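From: Solomiia Antoniuk
To: Hedia robotics club list
Date: August 17, 2021
Subject: Re: Kitchen tasks for the showcase

Hi all,

Thanks for the nudge, Taras, and sorry it's taken me so long to sit down and answer properly!

Taras Hrynyshyn wrote:
> Could whoever has the kitchen simulation running post where
> we're up to? Daryna and I are meant to be writing the poster
> and neither of us has seen the arm since June. Also, are we
> doing the saucer job or the fridge job? I've heard both.

Both, I hope. The saucer job is the one Lukian has been nursing along, and it's the one I'd put first on the poster. The arm has to take hold of the saucer without bothering the mug next to it, and with a rim that thin there's very little room for the fingers to be at the wrong height. He has done 60 runs with the new approach angle and would dearly love to do 60 more (I've asked him to get some sleep first).
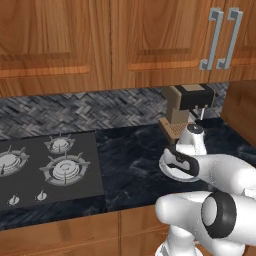

Saucer job, gripper at the rim, coffee machine behind.

I do like how the herringbone tiles came out in the render – whoever picked those, take a bow.

The fridge job is mine and Radymyr's, and it's fussier. The elbow needs somewhere to go while the wrist reaches over the top shelf, and the door bins are right where you'd want to swing it. We've capped each attempt at 600 steps so that a stuck arm doesn't chew up the whole evening on the club computer. Any of you who remember the planner we wrote for Vanine will recognize the trouble!
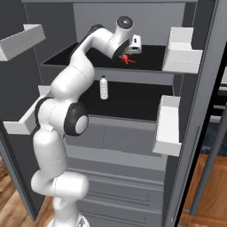

Fridge job: reaching in over the little red object on the upper shelf.

Taras and Daryna, please help yourselves to either picture for the poster, and do ask Lukian before you write anything about his success rate, as he's still sorting through the logs. If you want a close-up of the gripper, tell me which side you'd like and I'll render it at a decent size.

One last thing – the shared folder is getting full, so if you've got old Marchuk recordings in there, could you move them to your own drive?

Cheers,
Solomiia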